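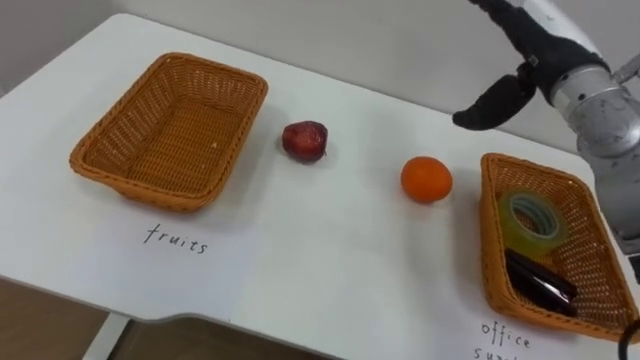

2. Setting up the sorting table

This section is for the person who prepares the Runum sorting table at Rumcombe before the others come. Please read all the steps one time before you start. The table has two baskets of the same shape and colour, so the places and the written words are what tells people where a thing goes.

2.1 Before you begin

You will need:
the white table, cleared
two Ultov baskets, rectangular (order number 292)
one black marker, fine tip
a soft cloth and a little dish soap
the items to be sorted

Caution: Do not use spray cleaner on the table on the same day when fruit will lie on it. Soap and water is enough.

2.2 Placing the baskets

1. Wipe the table from the back to the front and let it dry fully. The marker does not hold on a damp surface.

2. Put the first basket on the left half, toward the back. Leave a free space in front of it, as wide as your hand. The label will be there.

3. Put the second basket on the right side. It may be turned a little, this makes no difference.

4. Look inside both baskets. Small pieces of stem and leaf like to stay in the weave. Turn the basket over above the bin and tap the bottom.

Note: If a basket rocks when you press on the rim, please change it for another. The spare ones are in the cupboard marked Garrido, on the lower shelf.

2.3 Writing the label

5. Write the word "fruits" on the table in front of the left basket. Use small letters and leave a bit of air between them. We write directly on the table, because paper labels were moving every time somebody pushed a basket.

6. Stand where the sorter will stand and read the word. If you must bend to read it, wipe it and write again, thicker or closer to the front.

Caution: Test every new marker first on the underside of the table. One marker in December did not come off, and we had to clean for a long time to remove the word.

2.4 Laying out the items

7. Lay the items in the open space between the baskets. Begin with a few only. One small red fruit and one mandarin is a good beginning for a person who does this for the first time.

8. Keep the items apart from each other, so that each can be picked up without touching the next one. Round fruit can roll. Put it down gently and wait until it is still before you take your hand away.

9. When the fruit goes well, add things which are not fruit. Good choices are a roll of packing tape, a sponge, a spoon. Do not use anything sharp, and nothing made of glass.

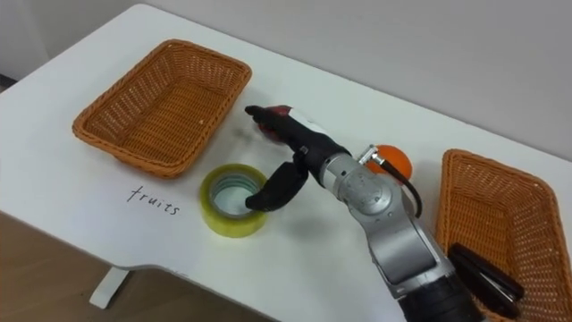 10. A roll of tape should lie flat, with the opening up. If it stands on its edge it will go for a walk, and usually it goes to the floor. Press the loose end of the tape down well before you place it, or it will stick to the other items.

11. Check that the word "fruits" can still be read after everything is laid out. It is easy to put something on top of it when the table gets full.

Note: Do not put the first items into the baskets yourself as a help. Both baskets should be empty at the start.

2.5 During the sorting

Take one item at a time. Fruit goes to the left basket, all other things to the right one. Place the item down inside the basket, do not drop it. Soft fruit gets a bruise very quickly, and the bruise can be seen only on the next day.

If an item is put in the wrong basket, leave it there until the end and then move it together. Stopping in the middle confuses people more than the mistake itself.

2.6 Clearing away

12. Take the fruit out first. Wrinkled fruit can still be used for cooking, but fruit which is open or leaking goes in the compost.

13. Wash the baskets in lukewarm water, without a brush, and dry them upside down.

14. Leave the word on the table if there is another session on the same day. Otherwise wipe it with the damp cloth.

For ordering more baskets please see page 168. Corrections to this section can be given to Vitalii Panasiuk.

Last revised June 2026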